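How does a building get designed?

Every building you have ever been inside was a drawing first. Your school was a drawing, and so was the swimming pool, and so was the bus station. This page explains what happens between somebody saying "we need a new building" and the day the builders arrive. 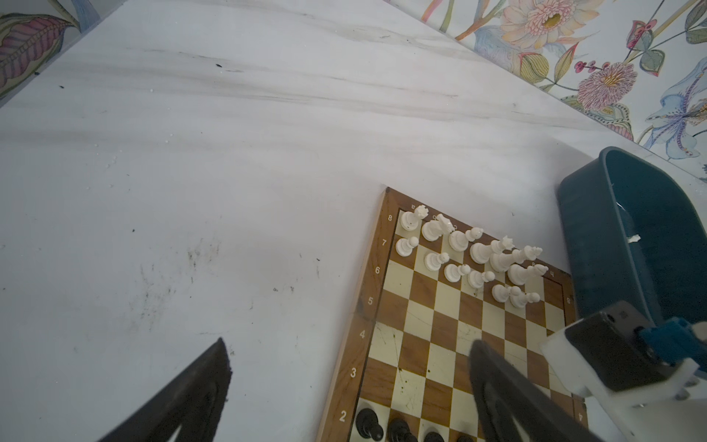
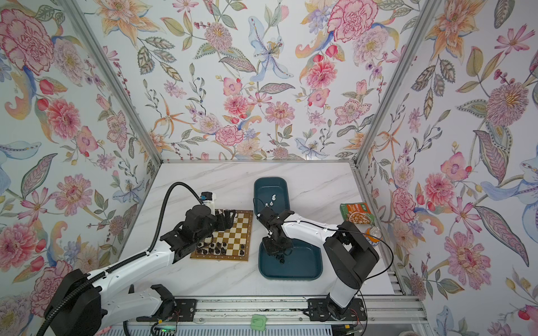
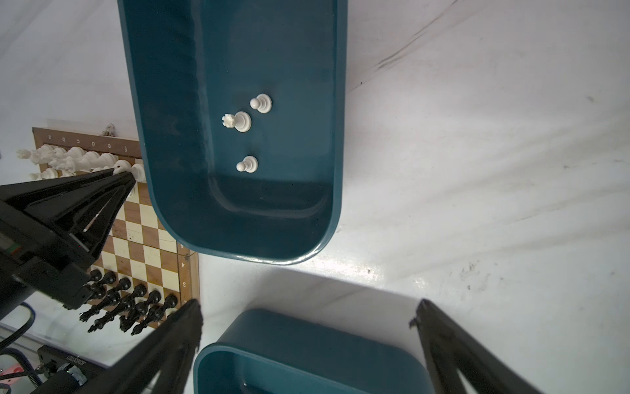 Tarek Obeidat
Architect, Laltetier Studio

Words in CAPITALS are explained at the end of the page.

Who decides to have a new building?

An architect does not wake up one morning and decide to put a library in your town. Somebody has to ask for it. The person or group who asks is called the CLIENT. A client can be a family who want a house, a school, a hospital or a council.

I will use one building to explain the rest of this page. It is a small public library in a place called Haton. The old library there was in two rooms above a bank, up a steep flight of stairs. People with pushchairs found it hard to get to, and people in wheelchairs could not get to it at all. The council was the client, and it asked our studio to design a new one on the ground, on a piece of empty land at the end of Daza Street.

The brief

The first thing an architect needs is a list of what the building is for. This list is called the BRIEF. It can be a single sheet of paper or a thick folder.

The brief for Haton said that the library should have a room for books, a room where children could be noisy, a quiet room, toilets, an office for the staff and somewhere to leave bikes. It also said how much money there was. That part of the brief is short but the architect reads it many times.

Some things in a brief pull against each other. The children's room had to be noisy and the quiet room had to be quiet, and the land was not very big. Working out where those two rooms could go took longer than anything else in the design.

Looking at the site

The piece of land where a building will stand is called the SITE. Before drawing anything, the architect goes to look at it, and usually goes back again at a different time of day.

What do you look for on a site? Start with the sun. In Britain the sun is in the east in the morning, in the south at midday and in the west in the evening. A window that faces south gets a lot of sun. A window that faces north gets a steady light that does not change much, and that is good for reading.

Then there is the slope of the ground. Water runs downhill, so you need to know which way downhill is. The site at Haton looked flat when you stood on it, but when it was measured it was found to slope gently towards the road.

You also look at trees, at the houses next door, at where the traffic noise comes from, and at the paths people already use. There was a line of bare earth across the grass at Haton where people had been taking a short cut to the shops. We kept that short cut. It now runs along the side of the library and past the front door.

Under the ground there may be pipes and cables. Nobody can see these, so the architect asks for maps from the companies that look after them. An old drain crossed one corner of our site, and we moved the whole building sideways to stay clear of it.

First sketches

Most architects begin with a pencil. The first sketches are quick and a bit messy, and most of them end up in the bin. They often have no walls on them at all. You can draw a blob for each room and write the name of the room inside it, then join up the blobs that need to be next to each other.

This is called a BUBBLE DIAGRAM and you can make one of your own home. Draw a bubble for each room, with a big bubble for a big room and a small bubble for a small one. Draw a line between any two rooms that have a door between them. You may find that one bubble has lines going to nearly all the others. In many homes that is the hall.

In the Haton bubble diagram, the office ended up in the middle. The noisy room went on one side of it and the quiet room on the other. The office works like a thick cushion between them, and the staff can keep an eye on both.

Four kinds of drawing

When the sketches start to look right, they are drawn again neatly, nearly always on a computer. There are four kinds of drawing that you will see again and again.

The SITE PLAN shows the whole piece of land from straight above, as a bird would see it. You can see the roof of the building, the paths, the trees and the road.

The FLOOR PLAN is also seen from above, but with the roof taken off. Think of lifting the lid from a shoebox and looking in. Walls are drawn as thick lines. A door is drawn as a straight line with a curve that shows which way it swings.

The ELEVATION shows one outside face of the building, looking straight at it. A simple building has four of these, one for each side.

The SECTION shows the building cut through from top to bottom, like a slice of layer cake. It tells you how high the ceilings are, how thick the floors are and how the stairs go up.

People who are new to drawings usually like elevations best, because they look most like a real building. Builders spend more time with plans and sections.

Drawing to scale

A building is too large to draw at its real size, so drawings are made to SCALE. This means that everything is shrunk by the same amount.

Our site plan for Haton was drawn at a scale of 1 to 1000. Every length on the paper is 1000 times longer on the real ground. One millimetre on the paper stands for one metre outside. You write this scale as 1:1000.

That is fine for showing a road and some trees, but it is no use for showing a door handle. Drawings of small parts are made at a larger scale so that the details can be seen. The smallest parts, such as the way a window fits into a wall, may even be drawn full size.

The scale is always written on the drawing. If you ever look at a plan, find the scale before you look at anything else. A shed and an aircraft hangar can look the same size on paper.

Making a model

Some people find it hard to read drawings, and there is nothing wrong with that. For them, and for ourselves, we make a model. Our first models are cut from plain grey card and held together with glue and pins – they are not meant to be pretty.

A model can show you a mistake that you missed on a drawing. On our first model of the library, the roof over the front door sloped the wrong way, so that rain would have run off it on to people coming in. All the drawings had it like that. We had looked at them for weeks.

Models can also be made on a computer. With a computer model you can move the sun across the sky and see where the shadows fall in June and where they fall in the middle of winter.

Will it stand up?

Architects know a good deal about how buildings stand up, but the sums are done by a STRUCTURAL ENGINEER. The engineer for the library was Crisanto Umali.

An engineer thinks about weight, which is called LOAD. There is the weight of the building itself. There is the weight of the people and furniture inside it. There may be snow on the roof, and there is wind pushing at the sides. All of this has to travel down through the roof, the walls and the columns into the FOUNDATIONS, and from there into the ground.

Books are very heavy. A full bookcase weighs far more than an empty one, and a library has a lot of bookcases. Crisanto asked us where each row of shelves would go before he worked out how strong the floor should be. We later wanted to move a row of shelves nearer the windows and had to ask him first.

Asking permission

You are not allowed to put up a large building without asking. In Britain you ask the local council for PLANNING PERMISSION. The council looks at the drawings and thinks about whether the building suits the place, whether it will block out a neighbour's light and whether it will bring too many cars.

People who live nearby can read the plans and say what they think. They can say that they like a building as well as that they do not like it. Children can write in too.

In Haton a number of neighbours wrote to say that the building was too tall at the back, where it would shade their gardens. We made the back lower. The quiet room is in that part, and it has a lower ceiling than it had at first. I think it is a better room for it.

There is a second check, called BUILDING REGULATIONS. These are rules about safety. They cover fire, steps, ramps, glass, drains, fresh air and keeping the warmth in.

Choosing what to build it from

Brick, timber, steel, concrete, glass and stone all behave differently. Brick lasts well and needs little looking after. Timber is light and quick to put up. Concrete is strong when it is squashed but weak when it is stretched, so steel bars are put inside it.

The library has a timber frame with brick on the outside. The bricks are a dull red, chosen to go with the houses in Daza Street.

Words to know

BRIEF: the list of what a building is for and what it needs.
BUBBLE DIAGRAM: a quick drawing that shows which rooms are next to each other.
BUILDING REGULATIONS: safety rules for buildings.
CLIENT: the person or group who asks for the building.
ELEVATION: a drawing of one outside face.
FLOOR PLAN: a drawing of the rooms seen from above.
FOUNDATIONS: the part below ground that holds a building up.
LOAD: the weight or push that a building has to carry.
PLANNING PERMISSION: the council's agreement that you may build.
SCALE: how much smaller a drawing is than the real thing.
SECTION: a drawing of a building cut through from top to bottom.
SITE: the land where the building will stand.
SITE PLAN: a drawing of the whole site seen from above.
STRUCTURAL ENGINEER: the person who works out how to make a building strong enough.

Page last checked: 2021-12-31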